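野口凉太:备考这件事,我是一点一点磨出来的

约野口凉太(Ryota Noguchi)聊天,前后改了三次时间。他一月份最忙,各地的招录笔试都挤在开春前后,他带的几个班同时进入冲刺,常常晚上十点还在回学员的留言。最后我们定在一个下午三点,他提前到了,手里拎着一袋橘子,坐下先剥了一个递给我,说讲话之前得先让嗓子舒服一点。

野口在Skedwood教时事与综合常识,教的都是准备考公职、考银行的人。这家培训机构不算大,在Mudham起家,后来才慢慢有了线上课。他自己也是考生出身,前后考了四回才上岸,在单位里待了几年,又出来教书。问他为什么放着安稳的工作不做,他想了好一会儿,说:“其实没有什么特别的理由。那时候下了班,总有以前一起复习的朋友来问我题目,我给他们讲,讲着讲着发现自己一整天里最高兴的就是那一个钟头。后来我就想,那干脆把这一个钟头变成一整天好了。”

说完他自己先笑了,又补一句:“当然,真变成一整天以后,也是会累的。”

从剪报开始

很多学员第一次上他的课,都会被他那几本剪报本子吓一跳。他备考的那几年,每天早上六点起来看报纸,把觉得可能会考的东西剪下来贴好,旁边用铅笔写一句话,写的是“如果我是出题人,我会怎么问”。

“刚开始贴得特别多,什么都舍不得扔。”他说,“有一回我数了一下,一个季度贴了794条。你想想看,794条,考前谁背得完?我那次考试,时事部分错得一塌糊涂,因为每一条我都见过,每一条又都记不真。选项一摆出来,看着个个面熟。”

那次落榜以后,他把本子摊在床上重新翻了一遍,一条一条问自己当初为什么剪它。有些是因为标题大,有些是因为那天正好没别的可剪,还有一些,他怎么也想不起来了。第二年他给自己定了规矩,一周最多留22条,超出来的就得拿旧的换。

“换的时候最学东西。你要拿掉一条,就得先想明白它为什么不如另外一条重要。这一想,两条就都记住了。”

我问他,现在网上每天都有人整理好时事汇总,题目和解析都是现成的,学员还有必要自己动手吗?他说现成的当然要用,他自己也给学员编每日小测,早上七点发出去,地铁上就能做完。可是他希望大家做完以后,至少挑一条,用自己的话写两三行。

“写得不好也没关系,错别字也没关系。我有个学员,每天就写一行,写了大半年,到后来她那一行写得比我的解析还清楚。我把她的话抄到讲义里去了,当然是问过她的。”

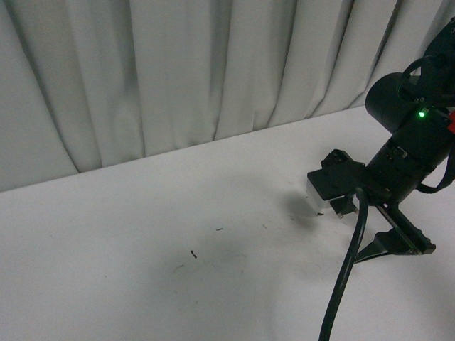
错题比对题值钱

话题转到刷题上,野口的语速明显快起来,橘子也顾不上吃了。

Skedwood去年换了一套练习系统,叫Zumside,学员做过的题都会留下记录。他打开自己一位学员的记录念给我听,名字他没有说,只说是个白天上班、晚上复习的年轻爸爸。半年下来,这位学员一共做了3,339道题,其中2,042道做对了。

“他来找我的时候很沮丧,说老师,我做了这么多,怎么正确率还是这个样子。我就问他,剩下的那些错题,你回头看过几道?他不说话了。”

野口说他完全理解。下班回家,哄完孩子睡觉,坐到桌前已经九点多,人总想做点看得见进度的事,一套新题做完,心里是踏实的。翻旧账就不一样了,又慢又难受,翻一晚上可能也就弄明白七八道。

“可是考试考的就是这七八道啊。”他拍了一下膝盖,“我后来跟他商量,新题先停三个星期,每天晚上只看错题,看的时候在旁边写清楚是怎么错的。不知道的,写‘不知道’;看错了题目的,写‘看错’;在两个选项里犹豫、最后选了另一个的,写‘犹豫’。他写了几天跑来跟我说,老师,我大半都是‘犹豫’。”

这就好办了,野口说。不知道的要去补书,看错的要练慢一点读题,犹豫的往往是概念之间的边界没有弄清楚,比如一项政策是哪个部门发布的、哪个部门执行的,一个指数是哪家机构编的、多久公布一次。把容易混的几样写在同一张纸上,对着看,比分开背十遍有用。

至于数量题和推理题,他不教,也不肯多讲。“那是Pritchard那边的长处。”他说的Pritchard,是同城另一家专做数量推理的工作室,两边的学员常常重叠,老师们也相熟,隔一阵子会互相借用模拟卷。“我自己当年数量题是靠放弃一部分才过的,我去教这个,不是害人嘛。”

关于放弃,他倒是讲了不少

我请他展开说说“放弃一部分”。他说,每一届学员里都有特别认真的人,认真到一道题非做出来不可,结果后面十几道会做的没有时间碰。他在课上会带大家练一件听起来有点奇怪的事,就是跳题。发一张卷子,规定时间,哪道题读完还没有头绪,就画个圈往下走,最后比谁跳得准。

“第一次练,教室里好多人手都抬不起来,就是舍不得。有位大姐,四十岁了还在考最后一个年龄允许的岗位,她跟我说,我这辈子没有把题空着过。我说那咱们今天空一道试试。她真的空了一道,下课还专门来告诉我是第几题。”

那位大姐后来考上没有?野口摇摇头,说笔试过了,面试差了一点。她现在在一家公司做行政,逢年过节还给他发消息,前不久问的是她女儿高考志愿的事。他说起这个的时候声音低了一些,停了停,才去拿第二个橘子。

我又问他怎么看那些“三十天速成”的广告。他很客气,只说每个人的底子不一样,有人基础好,三十天确实够用。“但要是有人来问我,我一般先问他每天能睡几个小时。睡不够的,我不收冲刺班,让他先去上周末的慢班。我自己第三次考试前一晚没睡着,进了考场,连准考证号都抄错一位,又划掉重写。那种感觉,我不想让他们也来一遍。”

考前那几天

聊到快五点,外面天色暗下来了,他看了看手机,说六点还有一节直播答疑。我抓紧问了最后一个问题:如果只剩下几天,时事部分该怎么办?

他几乎没有犹豫。新的汇总不要再下载了,手头那份翻到烂就好。先看最近两三个月的,再往前看,重点放在任命、奖项、会议地点这类答案只有一个的内容上,长篇的分析先搁着。每天早晚各做一组小测,错了的当天就看,别攒到第二天。考前那个晚上,把身份证、准考证、两支笔放进袋子里,挂在门把手上。

“袋子一定要挂门把手上,放桌上会忘。”他又强调了一遍,“这个我每一届都讲,每一届都还是有人从考场门口打电话给我。”

临走时他把剩下的橘子都留给了我,说他直播的时候不能吃东西,上次吃了一瓣,留言里有三十多个人问是在哪里买的,那天的题目反倒没讲完。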